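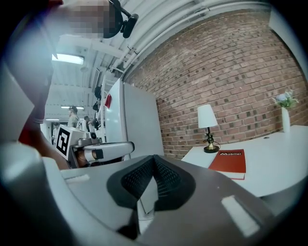 Grallumard Hand Unit: Set-Up Guide
Section 6. Recording desk and drawer chores

By Yuk-lan Mak
September
Reading time: 6 minutes

6.1 Scope

This section covers tidying work at a desk: opening and closing a drawer, picking up small items, moving a book, and working near a lamp and a vase. It assumes that the two hand units have been charged and paired as described in Section 4.

Buyers of the Grallumard kit often ask whether a robot arm can do these chores yet. The short answer is "some of them, in the room where it learned." An arm trained on a good set of recordings will usually open a drawer it has seen before. Change the handle, or push a chair into the approach path, and the success rate drops. Grasping is rarely the weak point now. Recovery is: a person who misses a handle tries again without thinking, and a trained arm may close on air and carry on with the next step.

6.2 Before you start

1. Choose a desk with clear floor in front of it. Allow room for the operator to step back with the drawer fully open.
2. Place the objects for the chore on the desktop. A hardcover book, a lamp with a narrow stem and a vase make a reasonable starting set, as each needs a different grip.
3. Check the finger pads on both units. Wipe them with a dry cloth. Replace any pad that has lifted at the corner.
4. Check that the printed markers on both units are clean and flat. A scratched or curled marker causes position jumps in the playback.
5. Turn on all ceiling lights and leave them on for the whole session.

CAUTION: Do not put water in the vase. The hand units are not sealed.

CAUTION: Route power cables away from the operator's feet. An operator who is looking at the gripper tips is not looking at the floor.

6.3 Recording the drawer chore

1. Stand facing the desk with one unit in each hand. Hold both units in front of you for the length of the start tone.
2. Approach the drawer handle with one unit. Keep the other clear of the desktop.
3. Close the fingers on the handle and pull in a straight line. Do not twist the wrist to free a sticking drawer. Stop the take and fix the drawer.
4. Release the handle before you pick up the first item.
5. Place the item in the drawer and open the fingers fully. Wait for one beat before withdrawing.
6. Push the drawer shut with closed fingers, then return to the start position.

NOTE: Keep takes in which you fumble and recover. Tag them "R" in the Didis logging tool. Earlier editions of this guide said to delete them, and that advice was wrong.

NOTE: Move the chair, the lamp or the book after each block of takes. A set of 2,000 takes with nothing moved trains an arm that works at one desk on one day.

6.4 Small parts

Small rounded parts are held at the fingertips, not deep between the pads. Squeeze only until the part stops shifting. If it rolls, set it down and grip again at a lower angle.
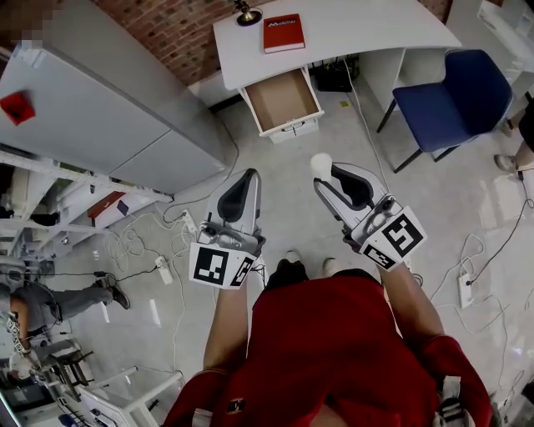 Shearer wrote back on the draft of this section that fingertip grips are where the arm still loses to a ten-year-old, and that any buyer expecting it to clear a junk drawer should wait. The comment is fair. The present software handles parts one at a time when they are spaced apart. It does not sort a heap.

6.5 What to expect on playback

In our own trial, an arm trained on 525 takes completed the full drawer chore in 67 percent of attempts. Most failures came at step 3 (handle missed) and step 6 (drawer left partly open). Speed was well below that of a person. Shop-floor bins with fixed positions should give better results than a home desk — the bin does not move between shifts.

If the arm stops with an Endska fault, do not pull the fingers open by hand. Release the arm from the control panel, clear the drawer and restart from the home position.

Comments

Teo: Does the one-beat wait in 6.3 matter? We skipped it and the arm drags the item back out of the drawer every few tries.

Yuk-lan Mak: It matters. Without the wait, the release and the withdrawal blur together in training. Re-record that step if you can.

M. Farrow: 67 percent is fine for a demo. I would not leave it alone with my desk.

benchside: We run the bin version for sorting brackets. Works well until someone swaps in a deeper bin. Please add a table of bin depths to the next edition.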